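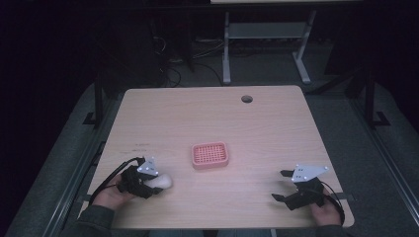
Table and small pink basket, main room. July.

Hesholm Reading Room
Progress report to the Deseo Fund, second period
Prepared by Zarmeena Naqvi

Summary

You asked for a short report and a frank one. The evening reading program is running, people come to it, and I am still not convinced that it does what our application said it would do. The money has been spent as agreed apart from one line, which is explained under Budget.

Attendance

We enrolled 50 adults at the start of the period. That number looks good and I would ask you not to lean on it too hard. Enrolling means filling in a card at the front desk. The number who came to at least half of the sessions they signed up for is 16. Heriberto Hinojosa, who teaches the later group, thinks the real figure is better than that because some people come without signing in. He may be right. I can only report the sheet, and I have asked him to get the sheet signed.

The early group (6:30 p.m.) does worse than the late group. We had assumed the opposite and printed the flyers to match. Several people told us they can't get across town from work by 6:30, which we could have learned by asking before the flyers went out.

Reading levels

The application promised that learners would move up one level in a period. We test with the Otar word list and a short passage. Ten learners took the test both times. Most of them scored higher the second time, and I would love to stop there. The trouble is that the passage was the same one. Junaid Talpur gave both tests and says that two of the learners started reciting it before he had turned the page over. I don't count that as reading.

We now have a second passage of the same length, on a different subject. Results from it will go in the next report. Until then please treat the scores as unproven, including in anything the Fund publishes. I know the draft newsletter has a sentence about "dramatic gains." I'd like that sentence taken out.

What seems to be working

Reading mail. Junaid began letting people bring in letters they had received, mostly bills, clinic notices and things from their kids' schools, and giving the last part of the session over to them. Attendance on those evenings holds up. A learner in the late group found a mistake in her water bill and got it fixed. I mention it with some care, as one water bill is not a result, but it is the kind of thing the program is for and it was not in our plan at all.

The borrowing shelf is also used. Books go out and a fair share come back.

What isn't

The take-home workbooks. We bought them on the strength of the publisher's brochure and a phone call. Most come back blank past the second unit. Learners say the pages are childish, and having read one through I agree with them. I don't recommend buying the next set.

The tutor training day was thin. Fahad Kakakhel attended and his notes fill half a page, most of it about parking. If the Fund wants us to send people again, we would like to see the schedule first.

Budget

Spending for the period was on target for rent, tutor hours and insurance. The exception is $590 moved from workbooks to lighting. The lamps over the back tables were too dim for small print, and older learners had been giving up on those seats. Rizwan Warraich approved the change by phone and I have his email confirming it. The Fourie invoice for the new lamps is attached. I can't show that better light has raised attendance and won't claim it has. Complaints have stopped.

Next period

We will move the early group to 7 p.m. and keep the late group where it is. Letters from home become a regular part of every session. All testing will use the new passage first, then the old one, so we can see how far apart they are.

I would also like to drop the target of one level per period. It was a guess, made while writing the application, and we have been treating it since as if somebody had measured it. A better target might be the number of learners still coming at the end. Please let me know if that needs a formal amendment or if a letter will do.

Attachments: sign-in sheets, test scores (both rounds), Fourie invoice, email from R. Warraich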